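Re: [sandness-workshop] Storing the white tube and the short rods

Marlene Petersen
January 11, 2025
13 replies · 2 shares

Lakmal Siriwardena wrote:

> The tube stock has been lying flat on the lower rack since August and
> some of the long pieces have taken a bow. Marlene, do you want them
> upright from now on? And what do we do with the short rods? They end
> up under everything. I also have most of a roll of black plastic left
> over from the Cesport job if it is any use for wrapping.
>
> Lakmal

Lakmal,

Upright, yes. I checked the bowed lengths against the straightedge and two are past using for anything but short cuts. Put those aside for Nima, who needs spacers and can work with 500 mm or less.

For the rest:

Stand each tube on its squared end. If neither end is square, trim one first. A tube on a ragged end leans, and a leaning tube will bow again over a summer in that shed.

Use the black plastic. Bring it up around the base and leave it slack. Farhad taped the last lot tight and the adhesive marked the face, which took me an afternoon with a rag to get off. No tape on the tube itself, please. Tape plastic to plastic only.

Keep the short rods beside the tube they were cut to go with, laid parallel on the dark surface with the ends tucked in under the plastic. 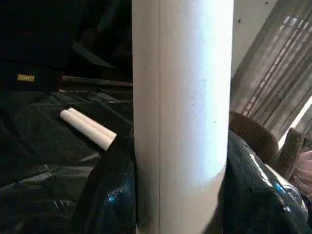 The bin marked 861 can then go back to holding fasteners. I would still like the rod lengths written on the rack sheet, in millimetres, with the date left off. We never look at the date and it fills up the column.

On colour: the Ranjbar order specified off-white and I have no intention of repainting anything for small specks. Wipe with a damp cloth and leave it. If a speck doesn't lift, note it on the sheet and Esmaeil can decide whether that face gets turned to the wall.

One open item. Podero quoted a minimum of 15 lengths for the next order, and I don't think the rack takes that many upright without moving the centre brace. Can you measure the clearance before I answer them?

Marlene

Reply · Forward · 4 comments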